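About Bromemwood

We make and supply lab consumables for people who work with tissue, cells and proteins – blocking buffers, mounting media, embedding cassettes, membranes, and all the small bottles and boxes that seem to run out the afternoon before a long experiment. If you have ever stood in front of an open fridge reading the bottom of an empty bottle to find the order number, you are very much the person we had in mind when we started.

The company began in two rented rooms in Clokthorpe, above a shop that sold fishing tackle. We had both worked the bench for years and were tired of buying buffers by the gallon when we needed a cupful. So our first product was a blocking buffer in small sealed pouches, enough for a couple of blots, and we packed every one of them ourselves in the evenings with the radio on. We still sell it, in nearly the same pouch, and it is still the thing most new customers order first.

There are 37 of us now, in a proper building with a loading dock and a cold room that we are a little too proud of. The catalog lists 1,970 items, and 1,820 of them are kept on the shelf in Clokthorpe and ship the same day if your order reaches us before noon. The others are made when you ask for them, mostly custom buffers and odd sizes of cassette, and we will always tell you the wait before you pay.

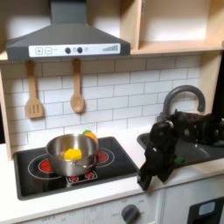
Our staining reagents are sold under the Brolis name. Brolis started as a single mounting medium for fluorescence slides and grew, one customer request at a time, into a whole family of counterstains, retrieval buffers and wash concentrates. Each lot is tried on our own control sections before it leaves, and the results go up on the product page with the lot number beside them, including the plain-looking ones.

In Europe and North Africa we work with El Fassi, a family distributor who have looked after our cold shipments for years and who know far more about customs forms than we ever will. If you order through them you get the same lots, the same paperwork and the same people answering technical questions.

And please do ask those questions! Our support line is answered by people who have run gels and cut sections for a living, and they would much sooner spend half an hour on your high background than have you throw away a week of work. Send a picture of the blot or the slide if you can, along with the dilution, the blocking time and whatever you changed last – it saves a good deal of back and forth.

We are adding a second filling line in April, so a few of the larger bottle sizes will be back in stock after that. Samples of most Brolis products are free to academic labs, and you can request them from any product page.

Page last updated Mar 27, 2026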